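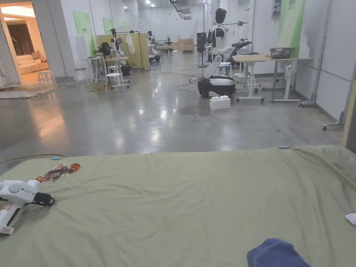

*Green sheet and folded blue cloth up front, a robot on a wheeled base out on the floor.*

## Planning a folding practice area on a budget

Buy the work surface first. A wide padded one at bed height takes a T-shirt laid flat with room left over for tools. Ours is covered with a plain sheet, and I'd pay for two so one can be in the wash.

Hand-held grippers cost more than the furniture. Justinas Siliņa priced three suppliers for us, and Flestach was lowest at $322 each. Moodley wanted $500 but included straps and a spare trigger. Get one more than you have people.

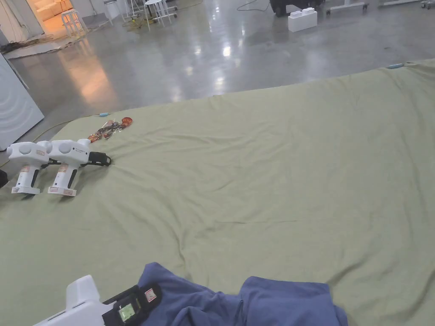 *White hand-held grippers on the sheet, with the blue cloth beside them.*

Put $129 aside for small things - clips, labels, a power strip, longer charging cables. Phones and controllers end up on the same surface as the work, so plan a shelf for them. 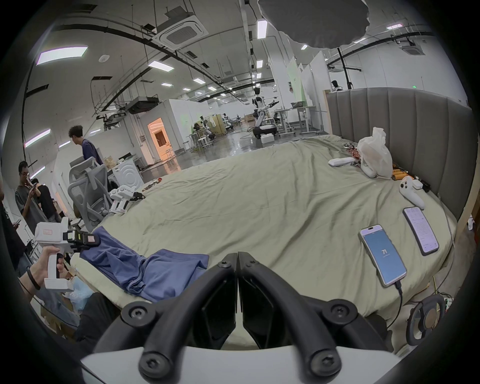 Leave the wheeled robots for last. Measure your doorways and the floor between tables before asking for a quote, and add the width of an arm held out to the side. Plerurance takes 7 weeks to deliver, so an order for October needs to go in early.

Cables need a line in the budget too. Floor covers are sold by length - walk the route with a tape before you order. 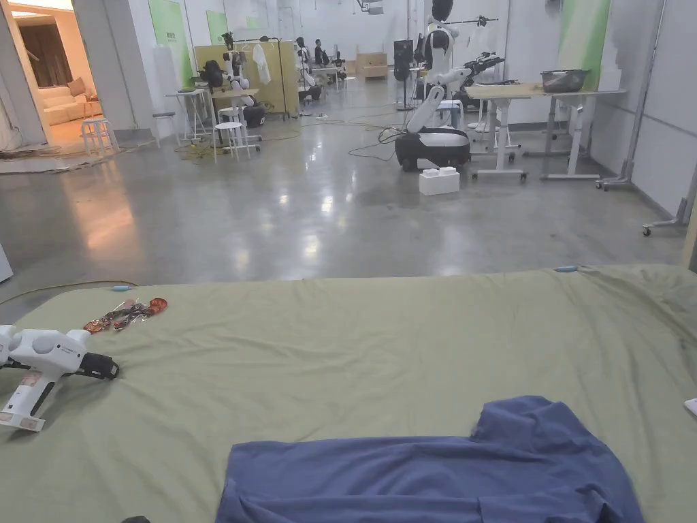 *Blue T-shirt and gripper on the sheet, cables running across the floor behind.*

Check casters for locks. The tables we got from Uden came without them, and a set of four locking ones was extra.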